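Search the house diary Enter keywords Go

Gorkthorpe Residence, House Diary
July, entry made at 7 in the evening

The shared kitchen on the second landing was opened to residents again this morning, following the repainting of the window wall. The duty warden, Younes Chraibi, walked through the room before breakfast and found it in good order. The smell of paint was still noticeable near the sink, and the upper windows were left open until noon.

The long table has been returned to its usual place. Residents are reminded that it was re-varnished in the spring and that hot pans must be set down on the cork mats kept in the drawer beside the cooker. One pale ring has already been found at the far end. It has been entered in the repairs book under number 1461 and will be looked at when the joiner next calls.

Mrs Nouhaila Sqalli spent the afternoon sorting the drinks shelf. The contents had been moved into crates for the painting and had become thoroughly mixed, so that the tea for the Busotside visitors was discovered beneath the Kuririk squash and a bag of flour which had split. The flour was thrown away and the crate washed. Bottles past their date were emptied and put out for recycling. Items bearing a resident's name were returned to that resident's cupboard.

Unnamed items were placed on the table for collection, in accordance with the kitchen rules. A notice was put on the door at 3 o'clock.
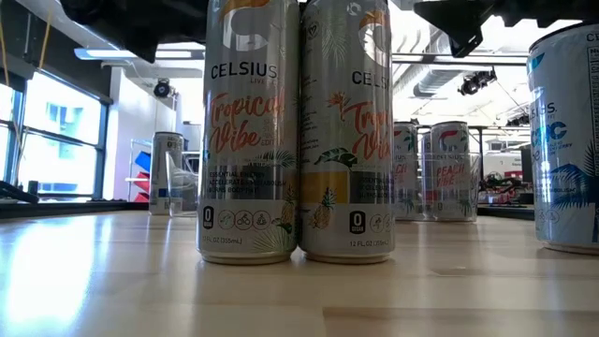

Celsius Tropical Vibe, 12 fl oz cans, on the kitchen table.

The cans had not been claimed at the time of writing. Any resident who recognises them should speak to Mrs Sqalli at the office, or sign the sheet and take them. Under the present rules, unnamed food and drink is held for two days and then passed to the common shelf, where anyone in the house may use it. The warden wishes it recorded that this applies equally to staff.

Mr Yang asked whether the drinks shelf might be divided by floor. The matter was discussed briefly over the washing-up and it was agreed to try the arrangement until the end of the month, with the lower shelf given to the ground floor. Labels are to be written by hand for the present.

The refrigerator was wiped out and its door seal checked. The seal is worn at the bottom corner but still holds. A new one has been requested.

Crates returned to the cellar. Kitchen locked at the usual hour, windows closed, key handed to the night desk.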